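Two-day forum on local democracy returns to Cáceres this October

Anyone who has ever sat through a long council meeting and wondered how on earth we came to run our towns this way may like to keep a little space in the diary, as the Skevel Forum on Local Democracy is coming back to Cáceres in October, and places are now open to all.

The forum takes a single question each year and lets historians, political thinkers and people who have served in local government have a good go at it from every side. This time the question is how much a town should decide for itself, and how much it ought to leave to the region or the nation. It is an old argument, and a very lively one still, with roots that run back through medieval charters and market rights to the great municipal reforms of the nineteenth century.

Last year's gathering drew 306 people, a good many of whom had never been to anything of the kind before, and the organisers at the Clasel Institute were delighted by how long everybody stayed talking afterwards (the coffee ran out twice). They have kept plenty of room between sessions for just that sort of thing.

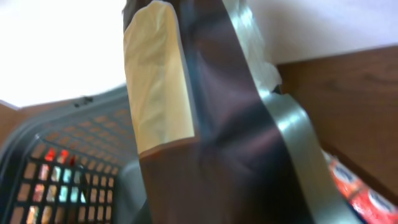
There will be 19 talks over the two days, most of them short, and each one is followed by an open discussion in which speakers who disagree are asked to put the other side's case as fairly as they can before returning to their own. It can be rather hard on the speakers – but it makes for very good listening! Sessions will be held in Spanish and English, with interpreting in both directions.

The forum also marks the opening of the Purkero Collection to general readers. It holds 1,339 pamphlets on town government, gathered over 57 years, and a small selection will be on show throughout, with short guided visits each morning at ten.

Entry is free, though places do need to be booked through the Clasel Institute by the end of September. Students travelling from further afield can ask for help with their fares when they book.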